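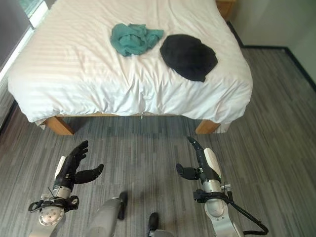
¿Qué se evalúa en un proyecto de estudiantes sobre manipulación de ropa con un humanoide?
Se evalúa la secuencia completa: localización de la prenda, aproximación, agarre, elevación y entrega en la posición pedida. En el taller Hutsuliak cada fase se puntúa por separado, de modo que un equipo puede obtener una buena nota en agarre y una mala en entrega.

Visita al taller de manipulación Hutsuliak

La jornada abierta empezó a las 9:30 de un lunes de septiembre. El taller forma parte de una asignatura de proyecto de último curso y ocupa un semestre. Hay 16 estudiantes matriculados, repartidos en grupos de tamaño desigual según la carga de cada línea: percepción, control de brazos, manos y teleoperación. La coordinación corresponde a Melaniia Zinchenko. Hanna Harasym lleva la parte de control y atendió la mayor parte de las preguntas técnicas de los visitantes.

El recorrido consta de una presentación, una sesión de trabajo con el robot y una revisión de datos. No se entrega documentación impresa. El programa de la asignatura se proyecta al principio y conviene anotarlo, ya que los criterios de puntuación se mencionan después sin volver a explicarlos.

Planteamiento de la tarea

La tarea de este curso es recoger prendas en un dormitorio. El robot parte de pie frente a la cama, con las prendas sobre el edredón, y debe tomar una con cada mano y mantenerlas separadas del apoyo. El orden de agarre es libre. La versión anterior se hacía sobre mesa y con una sola prenda; Zinchenko indicó que la dejaron porque los grupos la resolvían en pocas semanas y el resto del semestre se iba en ajustes menores.

La cama introduce dos dificultades. El apoyo cede, por lo que la altura de contacto no es la que calcula el planificador. Además, un edredón arrugado produce pliegues que el segmentador confunde con bordes de prenda, sobre todo con telas claras. Los estudiantes trabajan por ahora con telas de color y tienen previsto pasar a prendas blancas en la segunda mitad del curso.

El código de segmentación se reúne en un repositorio interno llamado Ditis. Cada grupo mantiene su rama y solo se integra lo que supera las pruebas de regresión. En la visita se mostró la rama de percepción, con el registro de fallos abierto en pantalla. La mayoría de las entradas recientes se refería a contornos dobles en zonas de sombra.

Agarre

El grupo de manos estudia el cierre sobre tela. El criterio es pellizcar un pliegue y evitar el contacto plano, que arrastra la prenda sin levantarla. Harasym explicó que el controlador baja hasta detectar resistencia, retrocede unos milímetros y cierra. El valor del retroceso se ajusta a mano y es el parámetro que más discuten los grupos.

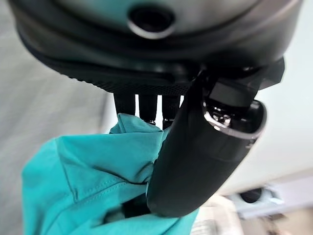
Tela azul verdosa recogida en pliegues durante el agarre.

Se preguntó por el daño a las prendas. No hay una medición sistemática. Los estudiantes revisan las costuras al final de cada sesión y retiran las piezas deformadas, puesto que una tela dada de sí altera las comparaciones con los ensayos anteriores. Un asistente propuso limitar el par de cierre según el tejido. Harasym respondió que exige clasificar el tejido antes del contacto y que la línea de percepción no contempla esa función este curso.

El registro de cada intento lo gestiona Dulix, una herramienta escrita por una promoción anterior. Sincroniza las cámaras con las posiciones articulares y guarda una etiqueta de resultado que introduce el operador. Al etiquetar hay cuatro valores posibles: completo, parcial, caída y sin contacto. El valor «parcial» genera desacuerdos entre operadores y está pendiente de una definición más estricta.

Cámaras de muñeca

La vista cercana se usa para verificar el contacto. A corta distancia el enfoque es deficiente y los dedos ocultan buena parte del objeto, así que el grupo no la emplea para planificar. Sirve para decidir si hay material entre los dedos antes de subir el brazo. El clasificador es binario y se entrena con imágenes etiquetadas por los propios estudiantes.

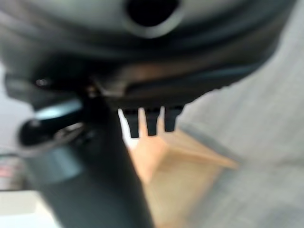
Vista cercana con las piezas de la pinza sobre un objeto de color madera claro.

Las imágenes borrosas no se descartan. Según la memoria del grupo, eliminarlas mejoraba el resultado en validación y lo empeoraba en el robot. La memoria no incluye la tabla correspondiente; se pidió y quedó en enviarse por correo.

Trabajo con dos brazos

La coordinación bimanual ocupa la última fase. Los brazos se controlan con trayectorias independientes y una restricción de distancia mínima entre muñecas. Cuando las prendas quedan muy próximas, la restricción obliga a un agarre secuencial, más lento. Uno de los grupos prueba una alternativa: tomar cada tela por el extremo más alejado de la otra, lo que reduce las esperas pero deja más material colgando.

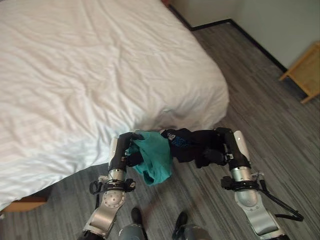

Una prenda en cada pinza, junto a la esquina de la cama.

La entrega final del semestre exige 54 intentos registrados por grupo, con hasta 5 repeticiones por disposición inicial. Las disposiciones se publican al comienzo de la semana de evaluación y no se permite modificar el controlador entre intentos. Sí se permite recalibrar las cámaras, con anotación en Dulix de la hora y del motivo.

Observaciones prácticas

La presentación se alargó y la revisión de datos quedó reducida a unos minutos. Para visitantes con perfil técnico sería preferible el orden inverso. El audio de la sala era suficiente en las primeras filas. Las preguntas sobre costes de equipamiento se remitieron a Tostgate, la empresa que mantiene el laboratorio, sin representante en la sesión.

Las solicitudes para la próxima jornada se tramitan por la secretaría del taller, con indicación de la línea de interés. Los grupos de percepción y de control se visitan en turnos distintos.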